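What happens when a councillor leaves a party?

Print this page | E-mail this page

A political party is a group of people who want similar things for a town or a country. Most people who are elected to a council belong to one. Sometimes a councillor falls out with the party and leaves it. This page explains what happens to their seat on the council when they do.

We will use the town of Clumthorpe. Its council has 24 seats, and each seat stands for one part of the town, called a ward. The people who live in a ward vote to choose their councillor.

Who does the seat belong to?

On the voting paper, a party name is often printed next to the name of the person. Many voters choose by looking at the party name. Even so, in Britain the vote is for the person. If Councillor Bartosz Pawłowska leaves his party in February, he is still the councillor for his ward in March. He can sit in the same meetings and vote on the same matters.

A councillor who has left a party has two main choices. They can join a different party, or they can belong to no party at all. A councillor with no party is called an independent.

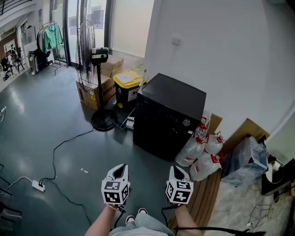
Leaving a party is not the same as resigning from the council. To resign from the council, a councillor writes a letter to say that they are giving up the seat. The seat is then empty. An extra election, called a by-election, may be held in that one ward to fill it.

What is the whip?

Parties like their councillors to vote the same way. The person who organises this is called the whip. The word is also used for membership of the party's group on the council. If a councillor breaks the group's rules, the group can 'withdraw the whip'. The councillor then sits outside the group, sometimes for a few months and sometimes for good. They may still be a member of the party itself - the two things are separate.

Why does it matter?

It can change who is in charge. To win a vote when everyone is present, a side in Clumthorpe needs 13 of the 24 seats. A party with exactly 13 has a majority. If one of its councillors leaves, it has 12, and it must ask others for help to be sure of winning. This is called having no overall control.

Can voters get the seat back?

Not straight away. Voters can write to the councillor and say what they think, but they must normally wait for the next election. Some other countries have stricter rules, and there a member who changes party can lose the seat.

Words to know

Ward - one part of a town that elects its own councillor or councillors.
Independent - a councillor who belongs to no party.
By-election - an election held to fill one empty seat.

Shared 21 times | 3 comments

Cleleck
Used this with my class. They all wanted to know if you can leave and then go back. Can you?

Mrs Sobczak
Yes, if the party agrees to have you. Ours took one back after a year.

Onevis
I am 10 and I think you should have to have another election if you swap.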